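Home › Papers › Section 4
12 shares · 3 comments

4. What we spent, and what we'd buy next time

We went into February with a list of eight things we wanted and money for four of them. The arm itself was easy, as Skuvia had already quoted us and the quote held. What caught me out was the small stuff! Spare finger screws, cable ties, a second base plate from Nelteck (the first was drilled for the wrong arm) – none of it was on my sheet, and it ate 39 euros here and 40 there until I started keeping a proper log.

The table objects I'd budgeted at nearly nothing, and I'd do that again. Figure 3 has the plate and rack task, with the stapler, the scissors and the rest left along the back as clutter. All household or office things, so if a plate gets dropped we just buy another.

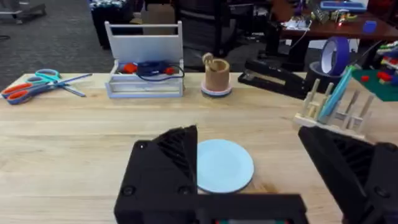 Figure 3. Wrist view of the plate task: light blue plate between the fingers, dish rack at the right of the table.

4.1 Fingers and spares

I'd put far more into fingers. Van den Broek sell theirs in pairs and Skiludus sell singles, and I wish I'd gone for singles, seeing as we tend to wear out one side first. Delivery took longer than I'd planned for, too, so the next order goes in before we run low.

3 comments

labrat_k: Did you price in a spare camera?
benchtop: Singles every time. Learnt that the hard way.
mossy: Would love to see the log!

We use cookies to remember your settings. Accept | Manage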